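Zanham Match Tracker 3, reviewed after a season of club soccer
December 3, 2022

The Zanham set consists of vests, a charging case and a desktop program that turns each session into distance, sprint and position data. We have used it with an under-17 squad since April, in training and in league matches. The vests are light and stay put in contact. Two players asked for a smaller size, and the smallest one still rode up on our left back.

Battery life is good for 3 full matches. Sync through the case takes 8 minutes for a squad, and the case must be left closed until the light goes off.

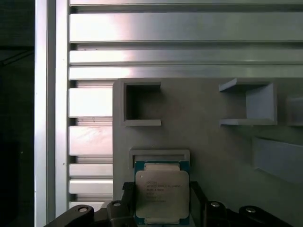
Sprint counts are the strongest part of the product. We checked them against hand-timed runs over 40 meters and the differences were too small to affect selection or workload. Heat maps are less convincing near the touchline, where a fullback is sometimes placed off the field. Building the maps is slow on an old computer, and the load falls almost entirely on the processor, the square chip with the silver metal lid, so a better graphics card will not shorten the wait. Zanham's program also stores every session locally. Our archive passed 4000 files before the fall break, and searching it by player became tedious.

The older Giltavar set has a clearer match report but no live view. For a coach who makes changes at halftime, the live view is worth the higher price – provided the receiver has a clear line to the field. 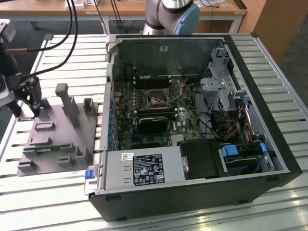 Lucía Vidal wrote in to disagree about the heat maps. Her team plays on the narrow field at Montes, and she found the touchline error went away once she walked the four corners again before kickoff and saved them as a new field. She still rates the Giltavar report higher for parents and players.

I repeated her corner procedure at two away games. The fullback stayed on the field in one of them.

Wayne Tremblay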